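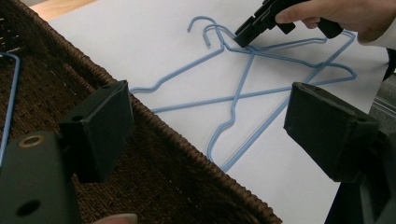 Speaker notes - Good practice for two-handed demonstration work
Samina Hashmi, Wulomdale site, March session

Opening (2 min)

Thank Sorcha Shearer for the slot and for the rule sheet this talk is built on.
Say who it's for: people who record demonstrations with hand-held grippers, and people who review the recordings afterward. If you only train models, you can still use the part on rejects.
The rules went into use on the Jasen project first and then on Ghauri. Vikus will start with them from day one.

Slide 2 - Why we wrote anything down

Before the rule sheet, each operator had a personal way of doing a task. Most of the ways were fine. Mixed together they were hard to learn from.
In one Jasen batch of 268 episodes we rejected more than 60. Pause on that number. Very few were dropped because the operator failed the task. They were dropped for late starts, bare fingers touching the object, and jaws out of view at the moment of the grasp.
Every one of those can be fixed before recording begins.

Slide 3 - The task we use for training new operators

Wire hangers, tangled, to be separated and put in a basket. Thin wire, hooks that catch, nothing soft about it. It shows bad habits quickly.
Read the task line out loud exactly as it is on the sheet: "Separate the hangers and place each one in the basket."
"Each one" matters. Two hooked together and dropped in as a pair is a fail, even if it looks tidy.

Slide 4 - Setting the table

Go through these slowly, people take notes here.

1. Plain work surface. White sheet or board under the objects, flat, nothing on it that isn't part of the task.

2. Basket beside the work surface and within easy reach of the near hand. Look inside before every episode. Empty at the start, unless the task card says otherwise.

3. Objects in the middle of the reach of both hands. Vary the tangle between episodes, but don't build one that can't be undone.

4. Cables behind the hands. Check that both grippers can turn over fully without pulling.

5. Hands on the grippers and the jaws clear of the objects when recording starts. Hold still, then go.
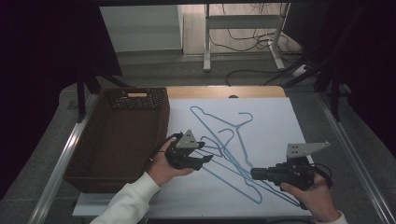

Slide 5 - During the episode

One hand steadies, the other lifts. Decide which before you move. Switching is allowed, but finish the first move.
Grip hangers at the neck or on a straight run of wire. Corners slip.
Only the jaws touch the object. If a finger touches it, stop and mark the episode. Don't carry on and hope.
No shaking the pile loose. It works for a person and it teaches the robot something we don't want near a shelf or a glass.
Keep the pace even. Slow is fine. Rushing the last hanger is the most common note our reviewers write.

(If time is short, skip the next slide and go to questions.)

Slide 6 - Review and rejects

Two reviewers per batch, and neither of them recorded it.
Use the 7 reject codes on the sheet. Free-text comments are welcome, but the code comes first.
Keep rejected episodes in their own folder. Ghauri deleted theirs early on and couldn't check later whether the reviewers had been too strict.
Dropped hangers are not an automatic reject. If the operator picks the hanger up with the jaws and finishes, keep the episode and tag it as a recovery.

Questions I expect

"Can left-handed operators mirror the layout?" Yes. Note it on the card.
"Who can change a rule?" Sorcha, in writing, between batches. Never in the middle of one.
"Does Vikus need its own sheet?" Same sheet, new task cards. Drafts go to Sorcha.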